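**Technical bulletin: static noise test and silencer fitting, Falden rounds**

The short course at Falden will be used for both remaining rounds of the Isomberg Club Series. Lap length is 2181 meters, run clockwise, with the start line in its usual place ahead of the pit exit. The site license carries a lower noise limit on the short course than on the full circuit, and the test procedure has been rewritten to match. The notes below replace Section 7 of the rule book for these two rounds. Nothing else in the book changes.

**Where and when**

The test bay is behind scrutineering, on the paved strip next to the tire store. It opens at 7:30 a.m. and closes when the first practice group is called. Machines are tested before scrutineering, not after, and the scrutineer will not open a card that has no noise sticker number written on it. Bring the machine with the engine already warm. Stands are allowed for twins and fours. Singles must be held upright by the rider or a mechanic with the rear wheel on the ground and the gearbox in neutral.

**Test speeds**

The reading is taken with the engine held at a steady speed for the length of one sweep of the meter. The fixed speeds are:

| Class | Engine | Test speed |
|---|---|---|
| A | Four-stroke single over 500 cc | 2000 rpm |
| B | Four-stroke single up to 500 cc | 3000 rpm |
| C | Four-stroke twin, all sizes | 3000 rpm |
| D | Two-stroke, all sizes | 3000 rpm |

Four-cylinder machines run at the speed printed on the entry confirmation. That figure is worked out from the stroke you gave on the entry form. If the stroke on the form is wrong, correct it at sign-on before going to the bay. The tester cannot change it.

Machines without a tachometer will be tested with the clip-on unit from the bay. It reads from the plug lead and needs a few inches of clear lead to clip to. Some shielded leads give no reading at all, and riders who have had trouble with this in the past should carry a plain lead to swap in.

**Meter position**

The microphone is placed level with the end of the tailpipe and at 45 degrees to its center line, on the side away from the machine. Where there are two outlets on opposite sides, both are read and the higher value is recorded. Where there are two outlets on the same side, the upper one is used. The bay has a painted grid to set the distance. Please put the rear axle over the white bar and leave the machine there until told to move.

Wind over the limit marked on the bay notice will stop testing. In that case the queue keeps its order.

**Silencers and packing**

Most failures at the last round came from packing that had blown out or burned through near the inlet end. Glass packing in a straight-through core settles with use, and the gap opens at the front first. A silencer in this state will often pass when cold and fail once it has been run for a session. Check it by removing the end cap and pushing a thin rod along the outside of the core. If the rod goes in without resistance for more than half the length of the can, repack it.

Rivets on the end caps must be complete. A missing rivet is a failure at scrutineering even if the reading is inside the limit. Worm-drive clips are accepted as a repair on the day, one round only, and the machine will be listed for a recheck at the next.

Bolt-in baffles are allowed in all classes. They must be held by a through bolt with a lock nut or by lock wire. A baffle held by a push fit alone will be refused. Kahsay and Nisteck baffles that use a single side screw are accepted if the screw head is drilled and wired to the silencer bracket.

Rubber mounts must show no split deep enough to take a fingernail. The final mount must be behind the rear axle line on any silencer longer than the swing arm.

**Rechecks**

The tester may call any machine from the track for a recheck at the end of a session. The rider goes straight to the bay without returning to the paddock. No work may be done on the exhaust between the track and the bay. A machine that fails a recheck loses the times from that session but may be repaired and tested again. A second failure on the same day ends the meeting for that machine. The rider may enter a spare if it has already been tested and carries its own sticker.

Drive-by readings will be taken from the infield bank opposite the exit of the last corner. These are logged for the license report and carry no penalty unless the black and orange flag is shown.

**Stickers**

Stickers go on the right side of the front number plate. Last season's stickers should be peeled off before arrival. A sticker is valid for one round and for the silencer recorded on the card. If you change the silencer, you need a new test.

Entries for the September round close on Monday at noon. Late entries go on the reserve list in order of receipt. The revised entry form has a box for stroke in millimeters, and forms sent in with the box empty will be returned. 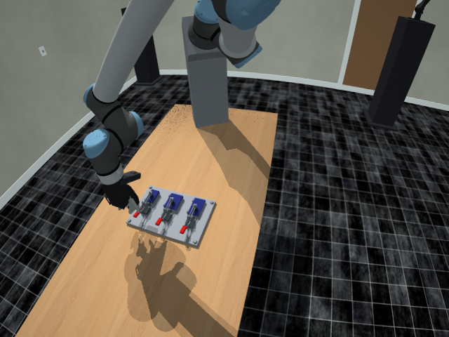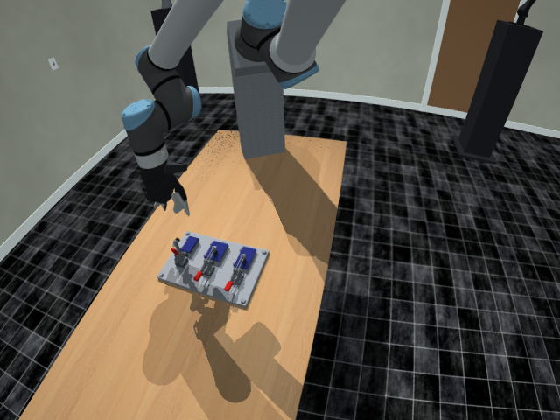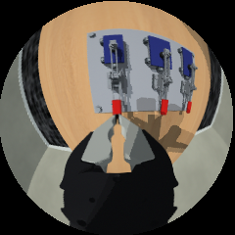 *Renders. First and second: robot arm over the wooden table. Third: wide view of the three toggle clamps.*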